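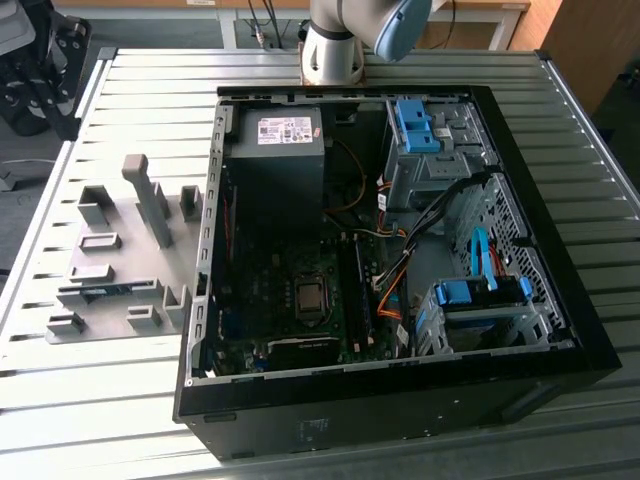

Nilberg Repair Group
Minutes of the meeting held 2020-09-09

Present: Bastien Sabatier (chair and minutes), 3 members
Apologies: 2

1. Minutes of the July meeting
Agreed with one correction. The donation from Tessier was desktop towers only. No monitors were included.

2. Desktop towers
Bastien reported on the towers now being stripped and checked. Side panels come off first and the case is laid flat on the slatted table. Heatsinks are to be cleaned of old paste before they go back on. Memory that passes the test goes in the labelled tray, and anything that fails goes to Kilow for recycling.
It was noted that drive caddies have been going astray. Agreed that caddies stay with the case they came out of, whether or not there is a drive in them. 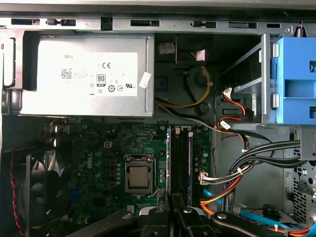

Could we fit any standard power supply if one of the Dell units fails?
Check the plugs on the board and the fixing holes in the case before ordering, as they differ between models.

3. Drives
All drives to be wiped before a machine leaves the workshop. Drives that cannot be wiped are to be drilled and entered in the book. Asset number 943 is still missing its wiping sheet. Bastien to look for it and report back.

4. Spending
Thermal paste and cable ties are low. Spending of up to 100 pounds agreed, to include a second set of screwdrivers. Tronov has quoted for paste and delivery, and the quote was accepted.

5. Layout of the table
One machine at a time on the table. Screws go in the lidded pots and not on the slats, where they drop through. Expansion cards may be left in their slots unless they are faulty. Front bezels stay on during checking because the clips break easily.

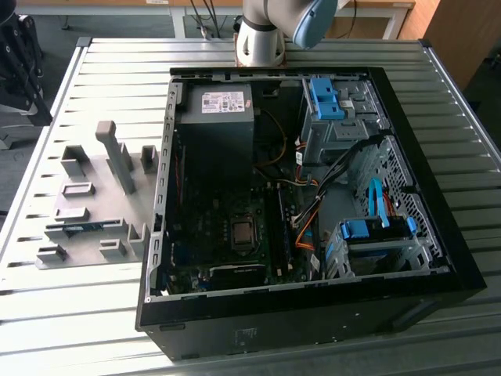
Item 5: tower on its side, panel off, expansion card left in.

6. Any other business
The label printer needs a new roll. The key to the store cupboard should be returned to the hook at the end of each session.
Date of next meeting to be sent round by email.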